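Plurnus Stick Picking: Frequently Asked Questions
Last updated 12/30/22

What is Plurnus?
Plurnus is a grasp selection method for long, thin parts lying in a bin. It ranks candidate grasps by how far the gripper fingers are expected to disturb neighboring parts during the approach.

Is it a new grasp detector?
No. Candidates come from an existing detector. Plurnus only reorders them, and it can be placed behind any detector that returns a position, an angle and an opening width.

How was the ranking model trained?
On 200 recorded grasp attempts, each labeled by hand with the outcome and with any part that moved before the fingers closed. Labeling was done by Corinne Obi and Annatjie Mthembu. Attempts on which the two labels differed were reviewed by Dwayne Ridgeway.

How was it tested?
We ran 40 trials per condition under 2 conditions: detector order and Plurnus order. Sticks were placed again by hand before each trial. Placements were drawn from a list fixed in advance, so both conditions saw the same layouts.

What was the main result?
Plurnus order gave fewer failed grasps on layouts where sticks lay side by side or end to end. On layouts with wide spacing we found no difference worth reporting.

Why does the end-to-end case matter?
Two sticks that touch at the ends can be segmented as one long stick. The detector then proposes a grasp at the center of the combined shape, right at the joint. Plurnus lowers the score of any candidate whose estimated length exceeds the known part length.

What does a typical layout look like? 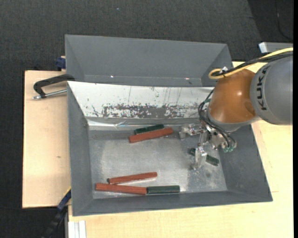
Figure 1. Red-brown and green sticks in the picking bin, with the gripper lowered over a green stick at right.

Does color enter the ranking?
No. The ranking model takes depth and outline only.

Does it handle stacked sticks?
Not in this version. Priya Ruiz-Ortega is preparing a stacked set for February.

Who do I contact about the data?
Juniper Montoya handles requests. Please state which of the 2 conditions you need.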